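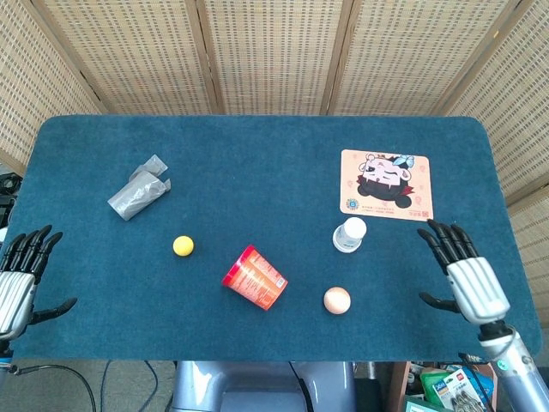
The Kovo hand pair is sold as a complete tabletop kit: two hands, a controller, a power brick, the vendor's control software, and one license for the grasp planner. I have had a set mounted for long enough to have opinions about it. My test table is covered in blue felt, and the objects on it are spread well apart, so each one is approached without interference from its neighbors. A plastic bag, a small yellow ball, a noodle-type cup on its side, a white bottle and an egg cover most of what I care about. The fingers are black and jointed, the palms are silver, and both hands park in a half-open curl before a grasp is requested. Parking posture matters more than I expected, and I'll get to it.

November 22, 2019

Hardware first. The wrist connector is a keyed ring and seats with a quarter turn. It is stiff when new. I had one false seat on the right side, where the ring felt locked but the controller reported no tool. Backing it off and turning it again fixed it. The manual mentions an audible click. I have never heard one with the fans running, so check the tool status in software before you command any motion.

Cabling is the weak point. The kit includes one harness per hand and both are too long for a table setup. The excess has to go somewhere, and the clips in the box are sized for a thinner cable. I replaced them with hook-and-loop straps.

The controller firmware on my unit is build 1228. The release notes for it list a change to the thumb current limit, and the change is noticeable. On the previous build the thumb would keep driving after contact and push light objects sideways before the other fingers arrived. It now stops sooner. If your kit shipped from a reseller, check the build number before doing anything else. Mine came through Pomare, who had it on the older build and did not mention that an update existed.

Now the grasp planner, sold under the name Gernov. It takes a depth image and a mask and returns a list of candidate grasps with scores. Rigid objects are easy for it. The ball gets a sensible pinch nearly every time. An upright bottle gets a side grasp. A cup lying down gets a grasp across its diameter, provided the mask is clean around the rim. When the mask bleeds into the opening, the planner treats the cup as solid and aims for a point in the air.

Thin plastic is where it struggles. A crumpled bag returns poor depth, and the scores it produces are close to noise. I ended up ignoring the ranking and taking the highest point of the bag as the target. That is a crude rule, but it did better for me than the planner's first choice.

The egg needs its own force profile. The factory "fragile" preset is still too high for one. I lowered the finger limit to 227 in the config file (the units are raw counts, undocumented) and left the closing speed at the default. Start low and work up, and buy extra eggs.

Back to parking posture. The default has the thumb extended flat under the palm, so it sits close to the table surface. On felt this is tolerable. On a hard top I would raise the wrist by 2 cm in the park position. Shayne Maihi suggested the same change on the Porkia forum for a different reason: his hands were dragging the table cover on retract. His config snippet works unmodified with this kit.

Logging is adequate. Joint positions and motor currents are written to a flat file with timestamps, and a full session of mine came to roughly 3456 lines after I dropped the idle rows. There is no tactile data because there are no tactile sensors in this version. Contact has to be inferred from current, and for light objects the signal is small enough that I would not build anything safety-related on it.

Support has been slow and correct. I sent two tickets, one about the false seat and one about the config units. The first got a useful reply with a torque figure for the ring. The second is still open. The next firmware is supposed to arrive in December and is said to expose the force limits in the interface. I will rerun the bag and egg cases on it with the same mounting and the same config, and post the logs for both builds.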